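Skestarby griddle cake

The Skestarby griddle cake is a flat potato and oat cake cooked in a dry or barely greased pan and eaten warm, usually with butter, sometimes with smoked fish. It takes its name from the village of Skestarby, where it was a weekday supper long before it was a bakery item. I've been making them for years and keep this entry up to date as I learn more, so please excuse it if I wander off into my own kitchen now and then (I will).

Also called: Skestarby cake, oat tattie, pan round

Main ingredients: floury potatoes, fine oatmeal, buttermilk, salt

Served: warm, by the stack

Name and origin

Older cooks in the village just call it a pan round. The longer name seems to have started in Didthorpe, the market town down the road, where stallholders wanted a way to tell it apart from their own cake, which has wheat flour in it and puffs up. I've read that sailors brought it over from somewhere colder and I've read that it was invented to use up leftover mash. I like the leftover mash story better, mostly because that's how I make it! There isn't a written recipe from the early days that I know of, and the handwritten ones I've been shown disagree about nearly everything except the oats.

What goes in

For a stack that feeds four, I use 500 grams of boiled floury potatoes, 200 grams of fine oatmeal, a good splash of buttermilk and more salt than you'd think. Weigh the potatoes after they're peeled and cooked. Waxy potatoes turn gluey and you'll be scraping the pan for a week — ask me how I know.

Oatmeal here means ground oats, the sandy kind. Rolled oats can be blitzed in a blender and they work fine, though the cake comes out a bit softer. Some families add a spoonful of bacon fat to the dough. Caraway seeds turn up in the Didthorpe version and I can take them or leave them.

How it's made

The potatoes are mashed dry while they're still hot, then the oatmeal and salt go in, and then just enough buttermilk to bring it together. The dough should feel like modeling clay and not stick to your hands much. Let it sit for 15 minutes so the oats can drink up the moisture. Skip the rest and the cakes crack when you flip them.

Pat it out to the thickness of your little finger, cut rounds with a glass, and cook over medium heat until brown patches show on both sides. A heavy pan is best. They don't rise and they don't brown evenly, and a cake that is one even color all over was probably cooked too slowly. Keep the finished ones wrapped in a towel while you do the rest.

Variations

The Hudulon style is the one people argue about. It's rolled much thinner, folded over a filling of fried onion and sharp cheese, and pressed back in the pan until the edges seal. Purists say it's a different dish. I say it's lunch.

There's a California branch too. A café in Vallejo had a sweet one on the menu the September I visited, with grated apple in the dough and cinnamon sugar on top, and I went back for it twice. I've tried to copy it at home and the apple makes everything too wet. Squeezing it out in a cloth helps some.

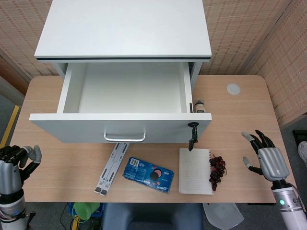
Photo: Eamon Fitzgerald

Serving and keeping

Salted butter is the standard, put on while the cake is hot enough to melt it. Smoked mackerel, a fried egg or sour cream with chives are all common. With soup, people tear them up and drop the pieces in, which I'd never seen until I ate with a Skestarby family and now do all the time.

Cooked cakes keep for a couple of days in the fridge and reheat in a dry pan. The toaster works if yours has wide slots. They also freeze well, up to 12 in a bag with parchment between them, and can go straight into the pan from frozen over low heat. Raw dough doesn't keep — it goes gray and weeps, so cook the whole batch.

See also

Boxty
Farl
Lefse
Oatcake
Potato scone

Last revised 07/03/2026. I changed the salt note and added the bit about the toaster. If your family makes these with barley, I'd love to hear how, as I've only had secondhand reports so far.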